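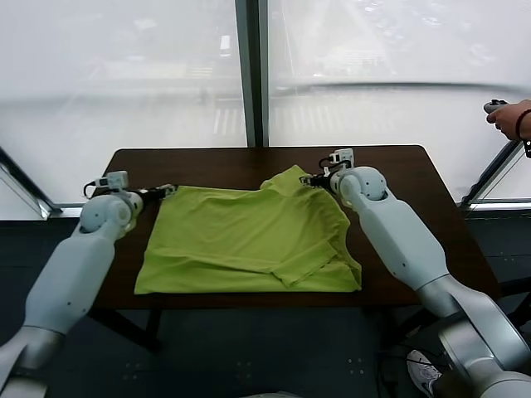

Why not keep only the perfect folds and throw the rest away, Junaid Ghumman wanted to know after last week's class, and I gave him a lazy answer on the way out the door. So let me try again, in writing, before we get to the new material.

If every episode you hand the learner goes smoothly from start to finish, it only ever sees shirts that are behaving. Then it runs by itself, the gripper lands a little off, a sleeve flops somewhere new, and it has no idea what a person would do next. The messy episodes, the ones where you fumble a corner and go back for it, are where it picks that up. Keep those! What you throw away are the ones where you gave up, or where a file is damaged.

## Before you record

* Write the task sentence first, and use the same one for the whole batch. "Fold the T-shirt" and "tidy the T-shirt" are two different tasks as far as the labels go.
* Decide what counts as done. Mine is: both sleeves in, folded to a rectangle, grippers clear of the cloth.
* Open every camera view on the screen and look at it. Really look. The wrist views are the ones people skip.

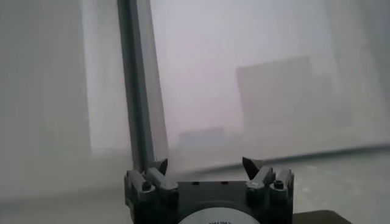
PLIMINE, 27/09/2021 -- Notes below are from today's practical, typed up the same evening, so forgive the spelling.

The plan was a batch of 10 practice episodes per pair, then a swap. Most pairs spent longer on the first three than on all the others put together, and I'd call that normal. Your hands need time to learn how far the arms travel, and a T-shirt is a mean thing to start on (it never sits the same way, it slides, it has an inside and an outside). Please mark those first ones as practice in the log. They don't go in with the real set.

A few things I kept saying as I walked past:

**Slow is fine, stopping isn't.** Long pauses with the arms hanging in the air teach the learner to hang in the air. If you need to think, think before you press record.

**Mess up the start.** Pick the shirt up, drop it, turn it a bit, push it toward one side of the table. If all your starts look alike, you have one example with a lot of copies.

**Say which hand leads.** Either is OK, but stick with it inside a batch.

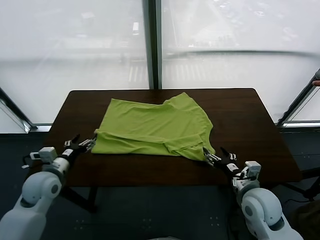 The other thing that came up was half-folded starts. I like these a lot and I think we should record more of them. You take a shirt with the fold partly done, or done badly, and begin the episode there. They're short, you can get through plenty in a session, and they cover the part of the job where things usually go wrong -- the stretch between "arms are on the cloth" and "it looks like a rectangle."

Log them with their own start tag, `partial`, so we can weigh them separately later.

## Checking a batch

Play each episode back at double speed, all views together. You're looking for a frozen view, a jump in the arm positions, or an end that comes before the grippers let go. 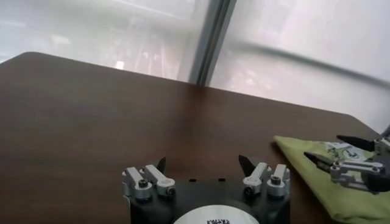
Use the wrist views for the grasp itself. From the head camera you can think you had the cloth when all you had was air next to it, and when the two disagree I go with the wrist.

## For next time

1. Finish your batch and fill in the log, practice episodes included.
2. Pick one episode you'd keep and one you wouldn't, and write two or three lines on each.
3. Read the Stestel handout up to the part on labels.

The class target is 100 kept episodes by January. Bring a shirt if you have a spare -- any color, the more worn out the better.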